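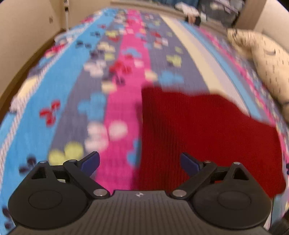
Studienprojekt Greifer: Textilien falten, wie viele Demos braucht ihr?

Puvix schrieb:
Moin, wir sitzen im Projektkurs Robotik gerade am Thema Wäsche falten. Aufgenommen wird mit dem Handgreifer, später soll der Arm das Gelernte nachmachen. Bisher haben wir 427 Durchgänge, alle mit Strickware. Der Betreuer hätte gern 1.000 bis zum Ende der Vorlesungszeit im Februar. Ich frage mich, ob das sinnvoll ist oder ob wir lieber weniger machen und dafür die Unterlage öfter wechseln. Was habt ihr für Erfahrungen?

Gestorholm schrieb:
Wir hatten letztes Semester eine ähnliche Aufgabe, allerdings mit Handtüchern. Nach den ersten 300 kam bei gleicher Unterlage kaum noch etwas dazu. Ich würde wechseln. Ein einfarbiger Tisch ist für das Modell leicht, auf einem bunten Muster sieht man erst, ob es die Stoffkante wirklich findet.

Dwivedi schrieb:
Sehe ich anders. Wenn ihr zu früh variiert, lernt das Modell gar nichts richtig. Erst eine Umgebung sauber abdecken, dann die nächste. Sonst wisst ihr bei einem Fehler nicht, ob es am Griff liegt oder am Hintergrund.

Puvix schrieb:
Gemustert haben wir schon, Tagesdecke mit Streifen und Schmetterlingen. Rot auf Pink ist für die Segmentierung schwierig, auf den hellen Streifen geht es besser. Der Plan wäre jetzt, das Strickteil vor jedem Durchgang neu hinzulegen, mal weiter links, mal weiter rechts. 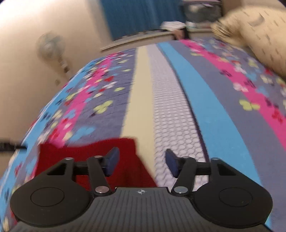
Dazu noch eine Frage: Fangt ihr die Aufnahme mit offenen Fingern an oder erst kurz vor dem Zugreifen? Bei uns macht das jeder anders, und beim Zuschneiden ist das lästig.

Jastia schrieb:
Immer offen anfangen und offen aufhören. Wir haben das in der AG nach 16 unbrauchbaren Aufnahmen so festgelegt. Außerdem am Anfang zwei Sekunden stillhalten, dann ist der Startpunkt beim Schneiden leicht zu finden.

Gestorholm schrieb:
Offen ja, die zwei Sekunden haben wir uns gespart. Bei schnellen Schwenks wird der Hintergrund unscharf, das stört beim Tracking viel mehr. Also lieber langsam führen.

Dwivedi schrieb:
Die zwei Sekunden kosten euch bei 1.000 Durchgängen gut eine halbe Stunde. Das ist zu verschmerzen.

Puvix schrieb:
Ok, danke. Wir machen jetzt pro Unterlage ungefähr 30 Durchgänge zum Testen und schauen, wie sich die Erfolgsquote ändert. Offener Start wird Pflicht. Über die 1.000 rede ich noch mal mit dem Betreuer.

Dwivedi schrieb:
30 ist zu wenig, um etwas über die Quote zu sagen. Schreib trotzdem mal rein, was rauskommt.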